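**Stellenausschreibung, Kennziffer 238 – Stand: November 2025**

# Wissenschaftliche Mitarbeit (m/w/d): Vergleich von Greifern und Reglern in Simulation und am Prüfstand

Drinent entwickelt Prüfverfahren für Leichtbauarme und Endeffektoren. Für die Arbeitsgruppe Greiftechnik suchen wir zum 1. April eine Person mit Schwerpunkt Simulation. Die Stelle ist auf zwei Jahre befristet, eine Verlängerung ist vorgesehen, sofern das Projekt Flulleo in die zweite Phase geht. Vollzeit oder Teilzeit ab 60 Prozent.

## Hintergrund

In Flulleo werden Zweifinger- und Dreifingergreifer an flachen, schmalen und unregelmäßig geformten Gegenständen verglichen. Jeder Greifer wird mit demselben Arm und demselben Satz von Aufgaben geprüft, zuerst in der Simulation, danach am Prüfstand. Der Aufgabensatz umfasst derzeit 310 Szenen, darunter viele mit Küchenmessern und Handwerkzeugen auf glatten Arbeitsflächen. Flache Griffe dicht über einer harten Oberfläche bereiten in beiden Umgebungen die meisten Schwierigkeiten. Die Abweichungen zwischen Simulation und Prüfstand sind hier am größten, und ein erheblicher Teil der Arbeit besteht darin, sie auf Reibmodell, Kontaktsteifigkeit oder Regler zurückzuführen.

Als Regler stehen eine Positionsregelung mit Kraftbegrenzung und eine Impedanzregelung zur Verfügung. Ein dritter Ansatz mit gelernter Griffauswahl kommt vom Projektpartner Jilwood und muss an unsere Schnittstelle angepasst werden.

## Aufgaben

- Aufbau und Pflege der Simulationsszenen, einschließlich Kollisionsgeometrien und Massenparametern der Gegenstände
- Planung und Durchführung von Vergleichsläufen (üblicherweise 800 Versuche je Greifer und Regler)
- Auswertung nach Griffstabilität, Ablagegenauigkeit und Dauer
- Übertragung ausgewählter Szenen auf den Prüfstand, Abgleich der Messdaten
- Mitarbeit an den technischen Berichten (Deutsch und Englisch)

Die Verwaltung der Versuchsläufe erfolgt über das interne Werkzeug Lewis. Vorkenntnisse darin werden nicht erwartet, die Einarbeitung dauert erfahrungsgemäß zwei Wochen.

## Anforderungen

Vorausgesetzt werden:

- abgeschlossenes Masterstudium in Maschinenbau, Mechatronik, Informatik oder einem verwandten Fach
- sichere Programmierkenntnisse in Python, Grundkenntnisse in C++
- Erfahrung mit mindestens einer Mehrkörpersimulation
- Kenntnisse der Kinematik serieller Arme

Von Vorteil sind Erfahrung mit Kraft-Momenten-Sensorik, Grundlagen der Statistik (Versuchsplanung, Varianzanalyse) sowie praktische Arbeit mit Tiefenkameras. Wer den Schwerpunkt bisher auf der Hardware hatte und sich in die Simulation einarbeiten möchte, kann sich ebenfalls bewerben – in diesem Fall bitte im Anschreiben kurz darlegen, welche Messaufbauten selbst betreut wurden.

## Arbeitsbedingungen

Zwei Tage pro Woche sind im mobilen Arbeiten möglich, an Prüfstandstagen ist Anwesenheit erforderlich. Für die Rechnungen steht ein eigener Cluster mit 16 Knoten bereit. Die fachliche Leitung liegt bei Gwilym Wynne. Die Arbeitssprache in der Gruppe ist Deutsch, mit Jilwood wird Englisch gesprochen.

## Probeaufgabe
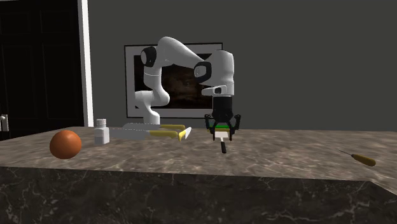

*Lesezeit der Ausschreibung: 3 Minuten*

Nach der Vorauswahl erhalten Bewerberinnen und Bewerber eine Simulationsszene mit Arm, Zweifingergreifer und mehreren Gegenständen auf einer Marmorplatte, darunter zwei Messer mit gelben Griffen und ein orangebrauner Ball. Zu bearbeiten sind zwei Punkte:

1. Griffpose für das hintere Messer vorschlagen und begründen, mit Angabe des kleinsten Abstands zwischen Fingerspitzen und Platte.
2. Den Versuch mit beiden vorhandenen Reglern beschreiben: Welche Größen werden aufgezeichnet, welche Abbruchkriterien gelten?

Lauffähiger Code ist zulässig, aber nicht verlangt. Umfang höchstens vier Seiten, Bearbeitungszeit eine Woche. Die Lösung wird im Gespräch durchgegangen.

## Bewerbung

Bitte Anschreiben, Lebenslauf, Zeugnisse und, falls vorhanden, einen Verweis auf eigenen Code oder eine Veröffentlichung in einer PDF-Datei über das Bewerbungsportal einreichen, jeweils unter Angabe der Kennziffer. Die Gespräche finden vor Ort statt und schließen eine Besichtigung des Prüfstands ein. Reisekosten innerhalb Deutschlands werden gegen Beleg erstattet. Schwerbehinderte Menschen werden bei gleicher Eignung bevorzugt berücksichtigt.

Fachliche Rückfragen beantwortet Gwilym Wynne, Fragen zu Vertrag und Eingruppierung die Personalabteilung.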